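README: Enmont bench, equipment planning notes
Posted in January by Iona Swanson

We use cookies to remember your reading settings. Accept or manage.

Hello, and welcome! This folder holds the recordings from our small tabletop arm, along with everything we learned about paying for it (more than we expected to learn, and I've tried to keep it all in one place). If you're planning a bench of your own, please help yourself.

## What's in the set

There are 413 episodes of one arm with a two-finger gripper working with toy bricks on a gray surface. Loïc Lacroix kept 301 for training and put the rest in `holdout/`. Each episode has a folder with video, joint positions and a short text note. 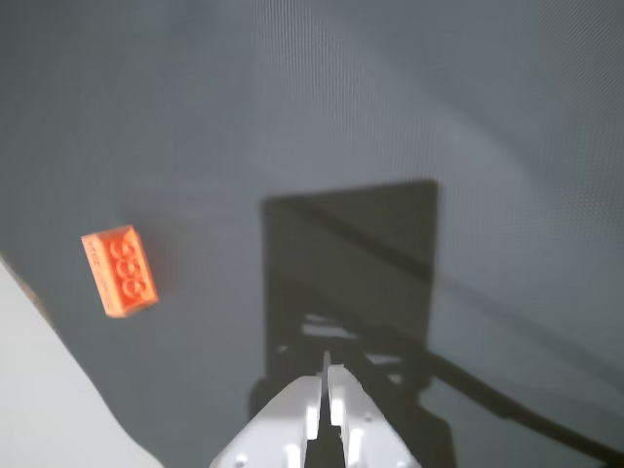 ## What to budget for

The arm itself was the easy line. The things that crept up on us were spare fingertips, longer cables, clamps and disks, and I'd set aside about 200 dollars for the small stuff before you order anything big. Sandra Haworth does our ordering through Rimari, and she suggests asking for the spares on the same quote, as shipping twice hurt us more than the parts did!

Allow 6 weeks for delivery. Ours came in two boxes, with the power supply in the second one, so we had a lovely arm and no way to switch it on.

## Still to decide

- Second arm, or a better camera mount first (Callum would like the mount)
- Whether the Zovent service plan is worth renewing
- More disk space before the next round of recording

Corrections to the cost sheet, `costs.csv`, are very welcome. Send them to Iona.

Related items
- Choosing a table for the Enmont bench
- Spare parts list, by Callum Bloxham
- Li episode format, short guide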